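28 March 2025
Dromo bench, stacking runs on the paper grid

Good day at the bench, even though we lost a chunk of it to a fault. I think I finally understand the February stops, and I'm pretty excited about it!

Short version: the arm quit with a wrist torque fault at run 146 out of a planned 153. Same code as in February. Brakes came on, the gripper held its last command, and the Drarimano log just says "limit exceeded, joint 6". I hit the e-stop anyway, waited 60 seconds and cleared it from the pendant. It came back without complaint and then faulted again 2 runs later.
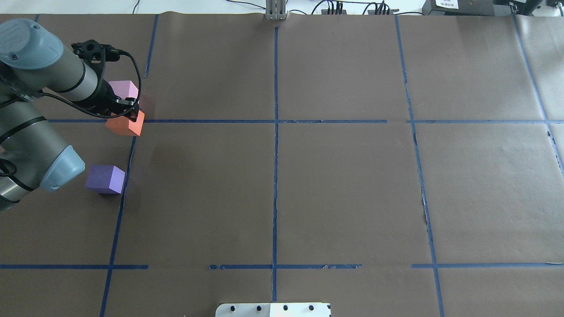 So no, it isn't random. Both stops came on the left side of the grid, with the wrist rolled almost to its end. I went back through the February logs and every one of those is a left-side reach too. We blamed the Grasso firmware back then. Sorry, Grasso.

What I did next was the fun part. Power off, hands on, and I walked the wrist through the same roll slowly with the brakes released (second person on the e-stop, please keep doing it that way). You can feel it! Smooth, smooth, then a springy push back near the end.

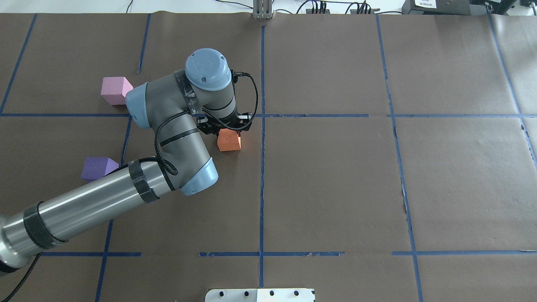 My money is on the cable run. When we swapped the gripper lead we never gave it a proper slack check over the full roll, only at home position. The lead arcs out to the right of the gripper, curls back under and crosses the front on its way to the wrist, and the braided one makes its own loop down at the elbow. That is a lot of cable to drag along, and the controller reads the pull as load. Cilard's payload setting doesn't know a thing about it — of course it trips.

For now: wrist roll limited in software, speed at half, nobody reaches over the grid while the arm is enabled. I reran the left-side picks with the limit on and had no faults, but it was a short set, so don't call it fixed yet.

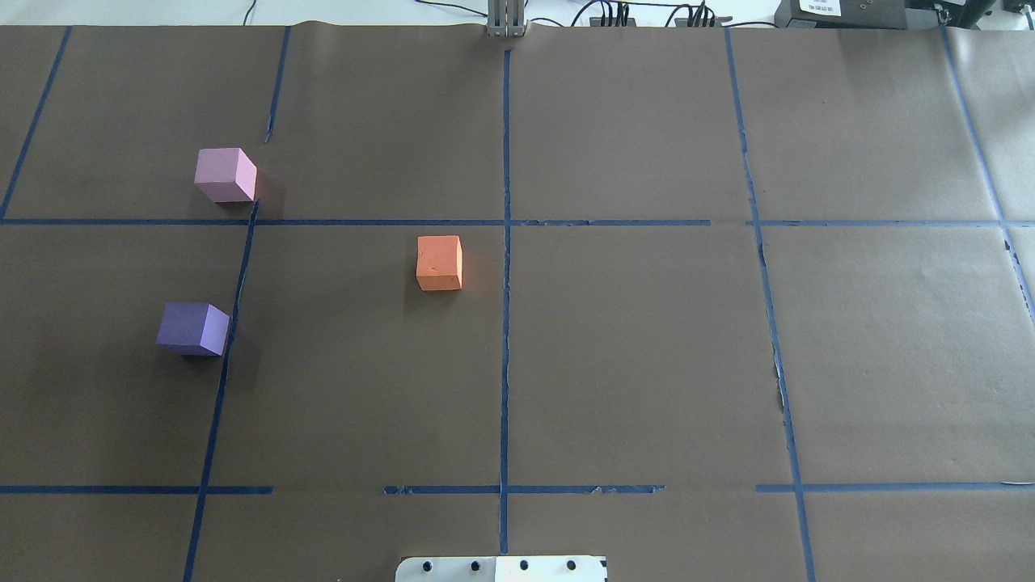
Still to do:
Reroute the gripper lead and check slack at both ends of the roll, then lift the limit.
Add cable check to the tool change sheet.
Retape the lower row of the grid, the ends are fraying.
Send the torque plots to Cilard, they asked for them in February and I forgot.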